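From: Bohdana Vakulenko
To: allotments list
Subject: Re: Water butts and the standpipe at Norik Lane

Chantal Charbonneau wrote:
> Does anyone know if the standpipe by the bottom gate is being
> turned back on before June? I have a 2000 litre tank from Irna
> that I could put behind my shed, but it seems a lot of bother if
> the mains will be on anyway. Also, how are people joining butts
> together? Mine leaks at the connector every year and I am tired
> of it.
>
> Chantal
> Plot 59

Chantal,

The standpipe will be on before June. I rang the council last week and they have the job down under reference 923, in case you want to ring as well. The delay is the stop valve under the path, which was left half open over winter and has split. They want to dig it out before they turn anything on. The top tap is working now, but the pressure is poor in the evenings when everyone is there at once. I go before 8 in the morning and can fill a can in a reasonable time.

I would still put the tank in. Last summer the bottom tap was off for most of a fortnight and those of us without storage lost the runner beans. A tank that size weighs two tonnes when full, so don't stand it on bare soil or on bricks set on edge. Mine is smaller and it still sank at one corner. I took it off, dug down a spade's depth, put in hardcore and laid slabs on top. It hasn't moved. Check the level both ways before you fill it.

On the connectors, the leak is nearly always the washer. The ones supplied in the kit go hard after one winter. I bought a bag of rubber ones from Đỗ on the trading estate and they are much thicker. Put one inside the butt and one outside, and do the nut up by hand. If you use a spanner the wall of the butt bends and it drips from the top of the hole. Cut the hole with a hole saw and clean the edge with a bit of sandpaper. Join them low down if you want to use all the water, or near the top if you only want the overflow to carry across.

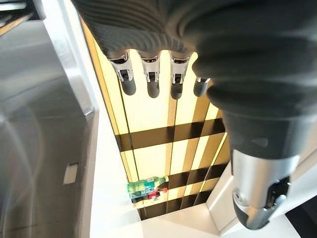
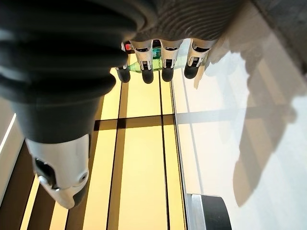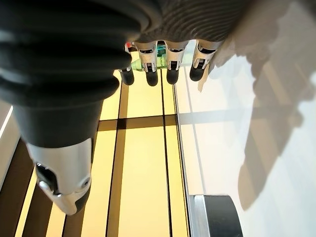
You will also need a lid that fits. I had mosquito larvae in mine by the end of May with the old one, and a bit of net under the rim cured it. The downpipe filter from Unditano is fine for a shed roof but it clogs under the big ash, so plots along that side should expect to clear it after every windy night.

If you want a hand moving the tank, I can be there most afternoons after 3. I have a sack truck and two long straps. It needs to come in by the top gate, as the bottom one won't open fully until the path has been dug and put back.

One more thing for everybody: please take your hoses off the top tap when you leave. There was one left on it overnight with the water running, and the path by the compost bays is still soft.

Bohdana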